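Brotley Picnic and Nursery Tableware
Stackable plastic pieces in bright colours, sold singly or by the carton

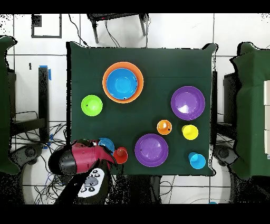

Product details
The Brotley range covers bowls, cups and plates for nurseries, holiday clubs and family kitchens. Every piece is moulded in one colour all the way through, so scratches show less than they do on printed ware. Smaller bowls nest inside larger ones for storage.

Item code: 604
Supplier: Wivberg Catering Supplies
Carton quantity: 300 pieces, mixed or single colour
Guarantee: 3 years against cracking in normal use

Care
Wash before first use. Top rack of the dishwasher only, or by hand in warm soapy water. Do not use in an oven or microwave. Beetroot, curry and tomato sauce may stain the lighter colours if left overnight.

Ordering
Single pieces are sent from our Gamden warehouse by second class post. Full cartons go by courier and need a signature. For orders over 3,000 pieces please ask for a quote before paying, as these come direct from the moulder and take longer. Lids are listed separately and fit the small and medium bowls only.

Returns
Unused pieces can be returned within one month in their original packing. Mixed cartons must come back complete. Return postage is paid by the customer unless the goods arrived damaged.

Page last updated November 30, 2019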